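Descaling a kettle in a hard water area
August 2018

The water in Prernbridge is hard. Since moving here from Prirnerwood, where the supply comes off the moor and a kettle stays clean for years, I have had to learn a job I never used to do. These are my notes on the method I have settled on.

Limescale is mostly calcium carbonate. It comes out of the water on heating and sticks to whatever is hottest, so in a kettle with a flat base it forms a crust over the plate, with a thinner film up the walls. Any mild acid will dissolve it. The reaction gives off carbon dioxide, and the fizzing is a fair guide to progress: when it stops, either the scale has gone or the acid is used up.

I tried white vinegar first. It works, but it is slow and the smell stays in the lid seal through several boils. Lemon juice is dearer and leaves bits. Citric acid powder is better on all counts and keeps for ages in a sealed jar, provided the spoon is dry.

My usual dose is 30 grams to a litre of water. Fill the kettle to just above the scale line, bring it to the boil, switch it off at the wall and add the powder a little at a time. Adding it all at once to very hot water makes it foam, and I have had it come out of the spout. Leave it for about 39 minutes with the lid open, then pour away, rinse twice, boil a full kettle of fresh water and throw that out too.

One caution. Do not boil the solution hard for a long spell. Strong, hot citric acid can form calcium citrate, a white deposit that dissolves poorly and is harder to shift than the scale was. I did this in January and spent an evening on it with a nylon brush.

The mesh filter in the spout needs separate treatment. Unclip it and stand it in a cup of the same mixture. Mine takes 13 minutes. A soft toothbrush clears whatever is left in the corners.

How often depends on use. At four or five boils a day I do it every 11 weeks — any longer and flakes start turning up in the tea. A jug filter stretches the gap, though the cartridges cost far more over a year than the powder does, and I have stopped buying them.
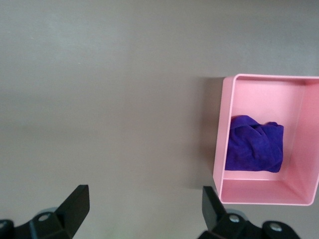
The same solution will do for shower heads and tap ends, but keep it off marble, limestone and enamel, all of which it will mark. On chrome I leave it no more than ten minutes and rinse well. I have not tried it on the iron yet — the handbook warns against anything except plain water, so that one stays as it is for now.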